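# Livmont market keeps its Saturday pitch, loses its argument about scales

Livmont's covered market will go back to selling vegetables by weight from May, ending a two-year experiment in which nearly everything on the greengrocery side was sold by the punnet, the bag or the "portion", a unit that stallholders and shoppers never managed to agree on.

The change was confirmed this week by Hiebert, the firm that runs the market hall on behalf of the town. In a notice pinned beside the east door, at a height suited to very tall people, it said that shoppers had "expressed a clear preference for knowing how much they are buying". A petition left on the fish counter had gathered 300 signatures, a handful of them slightly translucent.

Fixed packs were brought in to shorten the queues. Under the old system a customer could hold up a whole aisle by asking for a quarter of mushrooms and then changing their mind at the third mushroom. Under the new one, the customer picked up a pack, paid the price on the sticker and moved along. Queues did get shorter. Stallholders say this was partly down to the packs and partly down to people going to Ivmont, where you can still buy one onion.

The one onion became a sore point. For most of last year the smallest quantity on offer in Livmont was a net of them, and people living alone complained that they were being asked to take on a commitment. Similar feelings were aired about celery, which has always come in more celery than anyone wants, and about fresh chillies, where a household might need a couple for a curry and then be left to look at the rest until they went soft. 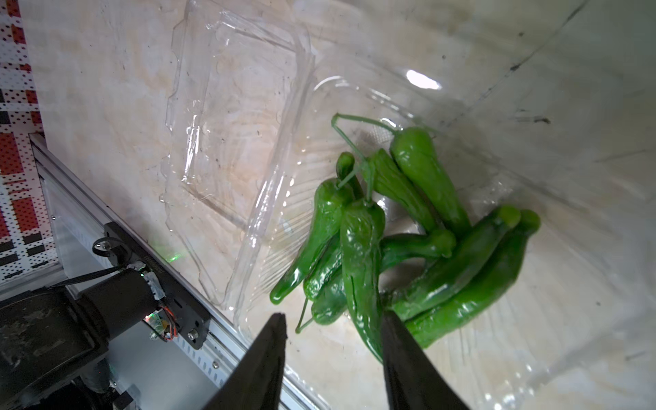 So will pre-packed vegetables vanish from the hall altogether? Stalls may go on selling packs if they wish, provided the same item is also on sale loose and the price per kilo is shown for both.

That last condition has caused the most grumbling behind the counters. Working out a price per kilo means weighing things, and a good many of the old scales were sold off when the packs came in. One set is known to be holding up a fern in the window of the Karance tea room, where the owners have made it plain that the fern is settled and will not be moving.

Hiebert has offered to lend scales to any stall that needs them for the first 2 months, after which traders will have to buy or hire their own. They will need to be tested and stamped before use. A trader who has sold root vegetables in the hall since before the roof was mended said he had kept his in the van throughout, "in case everyone came to their senses", and had been feeling rather smug since the notice went up. He asked for this to be printed.

Prices are a harder matter. Some shoppers expect loose vegetables to be cheaper, on the grounds that they are no longer paying for a box. Some traders expect them to be dearer, on the grounds that somebody has to stand there and put them in a paper bag. Hiebert says it does not set prices and would rather be left out of it. The stalls that tried loose selling for a trial fortnight in the spring report that carrots came out a little cheaper, salad a little dearer and parsnips exactly the same, to the disappointment of both camps.

Shoppers may bring their own bags and tubs, which will be weighed empty first. The notice asks that they be clean. It then asks again, in capitals, a few lines further down.

There will also be a rule on handling. Customers may choose their own tomatoes, peppers and fruit, but squeezing is to be "reasonable and brief". Avocados are to be squeezed by staff only. An earlier draft is understood to have included a diagram, since withdrawn.

The market in Ivmont, which never stopped selling by weight, has taken the news with the calm of a place that has done very well out of its neighbour's troubles. A blackboard outside its main entrance now reads "Still weighing things", with an arrow.

Livmont's stalls will open at the usual hours while the change is made. Up to 40 traders are affected, including the egg stall, which sells by the half-dozen, has always sold by the half-dozen, and would like people to stop asking.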